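Suturing week, or where did my Friday go

Fri 5 August. Typing this on the bus so sorry in advance.

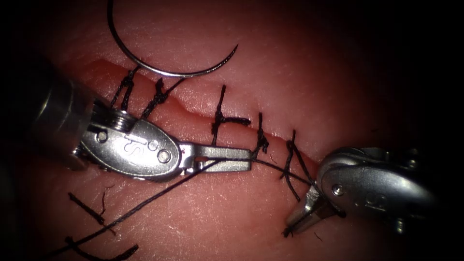
So the summer project. For anyone new, I'm one of four students on the surgical robotics project at Losum, we have until the end of the month and then a demo, and our piece of it is knots. Just knots. Interrupted stitches, one at a time, tied and cut. Deepika Annamalai and me on the consoles, Zuzanna Walczak on the software, Gearóid Phelan on everything else, which this week meant labeling.

Labeling is the thing that's eating us. We have 646 clips now and 153 of them have been marked up by a human who was awake. The rest are in a folder called LATER. Gearóid wants four phases per stitch (needle in, needle out, wrap, pull) and Zuzanna wants seven because her code cares about when you let go of the needle. They argued about it through all of lunch. We're going with six?? I don't know how that happened.

Things I learned this week, no order:

You can't feel anything. No force at all comes back to your hands on our setup so you watch the thread and the edge of the cut and go by how those look. First few days I pulled way too hard every single time. Deepika doesn't, she crochets, I'm sure it's that.

Park the needle. If it's not in a jaw you need to know where it is before you start the next wrap. I write this on my hand now.

Long tails are evil. I leave them too long and then they get caught up in the next knot and I've got two problems. Urszula Tokarz (our supervisor) watched me do that for a whole afternoon and only said "hm."

Trim as you go - but get the loose ends out of the way after, they look exactly like thread to Zuzanna's tracker. It spent most of Wednesday following a scrap. Very confident about it too.

Also spacing. Mine wander. Start out fine, then one is taller than the others, then the last one is a big floppy loop becuase I'm tired and want a snack. Urszula says loose is easier to fix than tight so I'm choosing to hear that as praise.

The tracker itself is getting better. Shiny metal still throws it, and anything in the dark corners is basically gone. Zuzanna is going to try turning the light down, which I think makes the corners worse, but she's been right about the last three things so I'm keeping quiet.

Next week: finish the LATER folder (ha), Deepika and I swap sides, and I have to write two pages for the Velen student day form. Celina Kwiatkowski did it last year and sent me hers, its really good, which doesn't help.

My stop. If anyone has a labeling tool that doesn't crash when you hit undo pleease leave a comment.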